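The arm in the other room

By the time I found the right door at Hovland, the first group of the day had already been through and someone had put the kettle on. The building sits at the back of an industrial estate, between a tile wholesaler and a place that re-cores radiators, and the only sign is a laminated sheet with an arrow. I had driven past it twice.

Hovland fits out small automation cells for manufacturers that don't have an engineering department. Its customers make hearing aid parts, irrigation controllers, lock cylinders, that sort of thing. Twice a year it opens the workshop to anyone who cares to register, and in normal times that means a full car park and a barbecue. In May 2020 it meant groups of seven, a bottle of sanitiser on every bench and lines of yellow tape on the floor. The barbecue was off. There were individually wrapped biscuits.

I had come to see a demonstration of an arm sorting and placing small parts, and I had assumed I'd be standing next to it. Instead we were shown into what used to be the meeting room, where the chairs had been spaced out and two large monitors sat on a trestle table. The arm in the demonstration was a simulated one. The real one was in the workshop on the other side of the wall, and we would get to that later.

Kjell Sundqvist ran the session. He came to Hovland from a packaging firm, where he spent years keeping old machines alive, and he speaks in the manner of a man used to explaining a fault over the phone. He wore a grey work shirt with two pens in the pocket and used one of them to point at the screen all morning.

"We do the first part of every job in here now," he said. "If it hits the table in here, I press a key and start again. If it hits the table in there, I'm ordering a wrist."

A replacement wrist joint for the model they use costs 4,000 dollars before freight, he told us, and freight that month was anyone's guess. The previous year they had gone through two of them.

The software is called Brokora. It models the arm, the gripper, the work surface and the parts, and it models the room as well, down to the skirting. One of the visitors, a woman who runs a small jewellery casting business, asked why anyone would bother with the walls. Sundqvist said it was mostly to do with the cameras. The system finds its parts by looking for them, and if it only ever practises in a blank grey void it has trouble the first time it meets a real floor with real shadows lying across it. So the floor colour gets changed between runs, and so do the wall colour and the direction of the light. Sometimes the table is glossier than any table would be. The aim is to give the controller so much variety that the actual workshop is one more version of something it has already dealt with.

The job on the monitors was part of a contract for a firm called Furlow, which assembles sensor housings for farm equipment. Sundqvist was careful about how much he said, and the parts in the demonstration were stand-ins with roughly the same dimensions as the customer's. The task is easy to state. A part has to be picked up from a work surface, turned the right way around and put down where the next station can use it. A person can learn it before morning tea. Furlow has people doing it now, and according to Sundqvist it has trouble keeping them in that particular chair for longer than a few months.

He started a run and let it go without commentary. The arm came across slowly, stopped well short, adjusted and came down. There was a bit of murmuring from the back row when it paused a second time. A retired fitter sitting near me said under his breath that he'd have had it boxed and posted by now.

Sundqvist heard him and agreed. Speed is the last thing they tune, he said. The first few hundred attempts at any new part are slow, and most of them are failures. He brought up a log from the Furlow work, which showed 2,775 attempts at a single placement over one weekend, with nobody in the building. He scrolled through the failures for us. Some were bad grips, where the part was pinched on a corner and slewed around. In others the fingers closed on air. A whole block from the Sunday morning had failed in an identical way, and it took him most of the Monday to find that he had entered one dimension of the part in the wrong unit.

"That's in the log forever," he said. "I've asked."

I asked how closely the simulated results matched the real arm. He took a while to answer. Free movement matches very well, he said, and picking up rigid objects matches well enough. Contact is where it goes off. When two parts rub or a clip flexes, the software has to make assumptions, and the assumptions are tidier than the world is. A moulded part straight from the supplier may have a whisker of flash on one edge that isn't in anybody's drawing. Cables are worse again. He won't quote on a job involving loose cable from simulation alone.
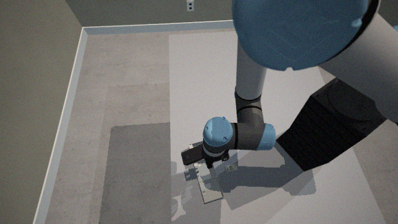 The questions ran over time, as they do. The jewellery caster wanted to know whether the gripper could be swapped for something finer. It can, though each change of gripper means going back and doing a good share of the practice again. A father and his teenage son asked what you would study to get into the work, and Sundqvist told them he'd hire a person who could read a drawing and solder ahead of one who had only written code, but that he would prefer both. Someone asked about jobs, which someone always does. He said Furlow had told him the people on that station would be moved to inspection, and that he had no way of promising it on the firm's behalf.

After that we put on safety glasses and went through to the workshop, keeping to the tape. The real arm stood inside a mesh guard with an interlocked gate. It was quieter than I expected. We watched it run through the same kind of move, at the same cautious pace, and on its third go it dropped a part, which rolled off the bench and under a cabinet. Sundqvist got down on his knees with a torch to fetch it. He seemed neither pleased nor put out. He wrote something in a notebook, set the part back on the bench and closed the gate.

The cell beside it interested me nearly as much. It belonged to another customer and used a vision system from Bulel, which Hovland has been trialling for parts with a shiny finish. Chrome is hard on cameras, and the apprentice minding the cell had taped sheets of baking paper over the lights to soften the glare. She said it worked better than the diffuser they had bought. The baking paper was due to be replaced with something more respectable before the customer came to look.

I asked Sundqvist whether he missed having the crowd in front of the machine. He said he did, a little. People lean in when a real arm moves, and they don't lean in for a monitor. On the other hand, he had been able to show a failure over and over that morning without stopping to reset anything, and he thought the visitors had learned more from that than they would have from watching it go right. He was thinking of keeping the meeting room session even once the groups could get bigger.

The Furlow cell is meant to be delivered in August, if the guarding turns up. The mesh panels were stuck with a supplier interstate and he'd had no firm date. In the meantime the arm next door would go on practising with its stand-in parts during the day, and the one on the monitors would run overnight.

I left as the next group was coming in. The sanitiser bottles were being wiped down, and Sundqvist was back at the trestle table, resetting the run to the beginning and looking for his second pen.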